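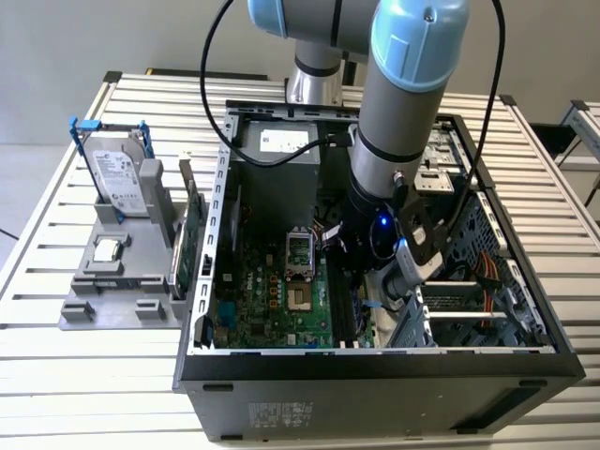

Gripper inside the open tower, parts tray on the left.

Codel: desktop PC assembly at the Molluten shared workshop

Codel is a set of recordings of a robot arm putting parts into a desktop computer. It was built in a shared workshop on evenings and weekends, and the recordings were made there too. This file covers what is in the release, how it was recorded, and what to watch out for before training on it.

Status: second release, June. The first release had wrong timestamps on the wrist view and should not be used. If your copy has no file named offsets.csv, you have the old one.

Contents

3,378 episodes were recorded. 2,318 are in the main folder. The rest are in a folder called rejected, each with a one-word reason in the index (dropped, jammed, stopped, camera, other). We left them in the download because failed insertions are hard to find elsewhere. 400 episodes of the main folder are set aside for testing and listed in test.txt. Please don't train on those.

Each episode has:
a fixed view of the workspace
a wrist view
joint positions and gripper opening
a start and end mark for each step
the operator's initials

Tasks

drive: pick the hard disk in its carrier from the tray and bring it to the drive cage
chip: pick the processor from the shallow pocket and set it in the socket
card: pick the expansion card from its slot in the tray and seat it
clear: move loose cable out of the way before any of the above

The retention frame on the socket is opened by hand before a chip episode begins. We tried having the arm do it and bent pins on two boards, so that task was dropped. Closing the frame is also by hand and is not recorded.

Workspace

The case is a Dell tower with the side panel off, lying flat on a slotted aluminum table. The tray was designed by Prasert Ongart and printed in the workshop. The STL files are in the hardware folder. Print it solid. A light infill lets the drive tip over when the fingers touch it off center.

Cables were left in the case on purpose. We started with a bare chassis and the policies trained on it did badly once there was wiring in the way.

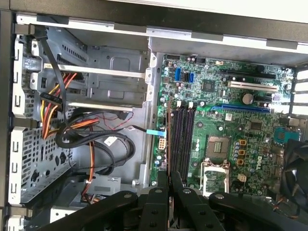

Yi-chun Peng wrote after the first release: "I would rather have fewer episodes and more ways of routing the cables. My model learned one loop of wire and now pushes through all the others."

That was fair. In this release the wiring was moved by hand between sessions, and the index has a column called routing with a number for each arrangement. Split on that column if you want a test that says something about new wiring - a random split will make your results look better than they are.

Control

Everything was teleoperated. There were 5 operators, and skill varies a lot. Nicanor Camacho recorded most of the chip episodes and is noticeably faster than everyone else on them. If your policy copies the speed of the demonstrations, consider balancing by initials.

The control software is called Sastry and lives in its own repository. You don't need it to read the data. You do need it to replay an episode on an arm, and you should check the joint limits in its config against your own hardware first. The fingertips are a home-cut set we call Heneck, version 3. Versions 1 and 2 slipped on the drive carrier. Drawings are in the hardware folder next to the tray.

Resetting between episodes

1. Open the fingers and move the arm to its park position from the menu.
2. Put the part back in the tray by hand. The chip goes in face up.
3. Look at the socket pins with a flashlight. If any are bent, stop and swap the board.
4. Push the case back against the stop on the table.
5. Check the preview of the fixed view before you start the next one. 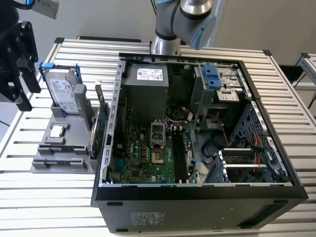
Known problems

The chip task has no force data. The sensor arrived late, and we decided to record without it.

Exposure on the wrist view jumps when the gripper goes deep into the case. Locking it made the first part of each approach too dark, so it was left on automatic.

A few card episodes end with the card in the slot but not fully down. Parisa Golestani went through them and marked the ones she was sure of as partial. Unmarked ones may still be wrong.

Sessions recorded on a Friday share the table with the sewing group's machines - there is some vibration in the joint data. Filter on the column shared if that matters to you.

License and contact

Data and hardware files may be used and changed freely, with credit to Codel. Send corrections to Koen Mulder through the issue page, and include the episode number.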